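Niltulora is coming back in September, and yes, the bread oven too

2020-08-25

I got the news on my phone while I was standing in line for stamps, and I may have made a small noise. The Niltulora night market is on again!

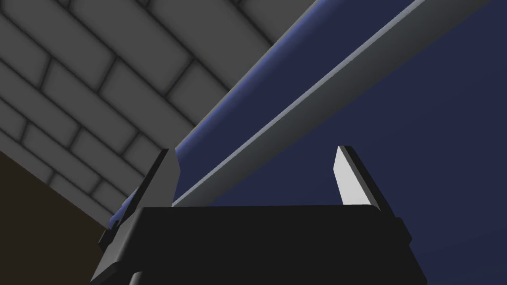 If you moved to Pukow this year you've probably heard people go on about it, so let me catch you up. Niltulora is the late market that used to run down the old canal road every fall, with food, secondhand books, plants, people selling jam out of the back of a car. It went quiet in the spring, along with everything else, and most of us figured that was it until next year at the earliest. Then Lajos Pálfi, who has been organizing it from his kitchen table for as long as I've lived here, put up a short notice this morning saying the town had signed off on a smaller version for September.

Smaller is the word to pay attention to. There will be no more than 200 people inside at once, and you'll need a free ticket for a time slot. The whole run has 3398 tickets (I asked Lajos why such an odd number and he said it came out of the town's spreadsheet and he wasn't going to argue with it). Tickets go up at the library desk and on the market's own page. You can take up to four at a time. Please don't grab four if there are two of you, I'm looking at my own cousins here.

The stalls will be spread out along one side of the road only, and everybody walks the same direction, from the bridge down to the boat shed. If you miss the dumplings you have to go all the way around again, which in my case will happen at least twice. Masks on while you're walking and ordering, off when you're sitting down to eat. The benches by the water are being moved apart, and there'll be a few extra tables in the churchyard.

Now, who's going to be there. Kustum is confirmed, and that's the one I was hoping for. They do the flatbreads with the burnt onions, out of that huge oven on a trailer, and I've tried to make them at home all summer with terrible results. They told me they'll have a shorter menu, three breads and one soup, and that prices are staying where they were. Ekwueme is coming too, with the peanut stew and the fried plantain, plus jars of pepper sauce to take home. Get there early for the sauce. Last year I got there at eight and was handed an empty tray and a sympathetic look.

The book people are a maybe. They're worried about everyone handling the same paperbacks, and I get it, though I'd be sad to lose them. One idea is to sell sealed bags with a label saying what sort of thing is inside, so you'd pay for a bag of "crime, mostly" and take your chances. I would buy that bag. The plant stall is a definite yes, and so is the knife sharpener, so dig out whatever has gone dull.

No live music this time, I'm afraid. The town didn't want a crowd standing in one spot, and the brass band couldn't have kept far enough apart on that little stage anyway. Lajos says he's going to put a speaker in a window somewhere and play records, and he's taking requests as long as they aren't all the same song.

There's a money side to this as well. Running the market costs more with fewer people coming through, and Lajos says they're still 700 short of the 1000 they need for lights and the rented sinks. There's a jar at the library and another at the hardware store on Mill Lane. I put in what I would have spent on dumplings in May, and felt pretty good about it until I did the math on how many dumplings that was.

Parking is the usual mess, only more so, because the field behind the school is closed for drainage work. Walk if you can, or use the lot by the train station and come down the steps. The steps are lit now, finally. Dogs are fine on a leash, bikes have to stay up at the bridge.

If it rains hard, that night's tickets get moved to the next one and you don't need to do anything, just bring the same ticket. I've got my name down for the first evening. Look for me near the flatbreads.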